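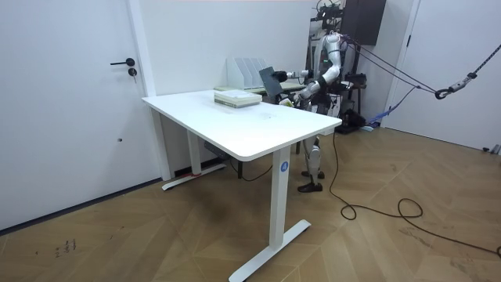
O que é o Notar e para que serve?
É um pacote de rotinas de manipulação para humanoides com mãos de cinco dedos: pegar livro, pasta, caderno ou tablet numa mesa e arquivar na vertical, num organizador de divisórias. Vendido pela Lanis, em licença anual, com instalação e treinamento.

Notar 2 -- pacote de arquivamento para humanoides
Fabricante: Lanis
Ref.: 393
Disponibilidade: a partir de fevereiro
Preço: 2,905 euros por robô, por ano (IVA não incluído)

Resumo rápido

Para quem já tem o humanoide e quer tarefa de escritório rodando sem escrever tudo do zero. O Notar 2 traz as rotinas prontas, o editor de tarefas Javier e a calibração entre superfícies de alturas diferentes. Não inclui robô, mãos, nem mobiliário. Pórtico de segurança e cabos de sustentação também não, mas exigimos um dos dois durante a instalação.

Funciona com mesa de altura regulável. Mudou a altura da mesa, recalibra. Leva 12 minutos, dá pra fazer sozinho.

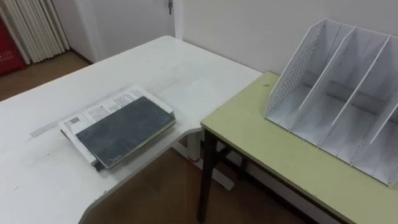 Objetos chatos sempre foram a parte chata (sem trocadilho). Um livro fechado em cima de uma folha dobrada, por exemplo: a versão 1 trazia a folha junto, quase sempre. Na 2 a rotina de separação empurra o livro até a borda da mesa, pega por baixo com o polegar e só depois levanta. Mais lento. Erra menos.

Também mudou a leitura das divisórias. Antes precisava colar marcador no organizador, agora basta mostrar as ranhuras uma vez no Javier e salvar. Aceita organizador de painel perfurado ou liso. Arame fino ainda não -- está na lista.

O que vem no pacote

Licença Notar 2, um robô
Editor Javier, três usuarios
17 rotinas prontas (lista completa em PDF, pedir por e-mail)
Perfis de mão de quatro e cinco dedos
Um dia de instalação no local
Suporte remoto das 9h às 18h

Opcional: módulo Tirkdale, que registra cada tentativa com vídeo e força dos dedos. Recomendado pra quem vai criar rotinas próprias. Cobrado à parte, preço sob consulta.
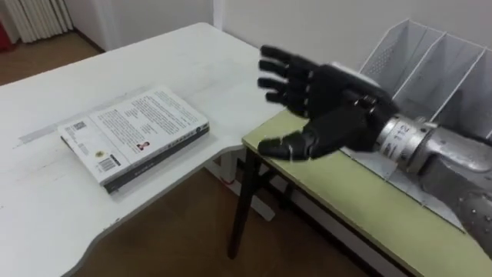
A aproximação é feita com a mão aberta, palma pra baixo, e o fechamento só começa quando a câmera da cabeça confirma a posição do objeto. Dá pra mudar a altura de aproximação no Javier, campo "folga". Não baixar demais em mesa com borda curva, o polegar pega na quina.

Capa mole: ok. Espiral: ok, com a espiral virada pro lado do pulso. Capa plastificada brilhante: usar a rotina lenta. Folha solta: não suportado, por favor não insistir, já recebemos vários chamados sobre isso.

Antes de pedir

Confira o modelo da mão e a versão do firmware. Mande duas fotos do espaço, uma de cada lado da mesa. Piso de madeira pode, tapete não. Cabo do robô precisa de folga pra chegar até a mesa sem esticar.

Prazo de entrega da licença é de dois dias úteis depois do pagamento. A instalação é agendada separadamente, conforme a região.

Quem já tem o Notar 1 paga só a diferença, até o fim do contrato atual. As rotinas antigas abrem no Javier novo, mas é preciso refazer a calibração do organizador. Faça backup antes!!

Devolução: licença não ativada, reembolso integral. Depois de ativada não há reembolso, só troca de robô dentro do mesmo contrato.

Dúvidas tecnicas e orçamento pra mais de um robô: falar com Ronaldo Castillo, vendas Lanis, pelo formulário de contato. Indicar a ref. 393 no assunto.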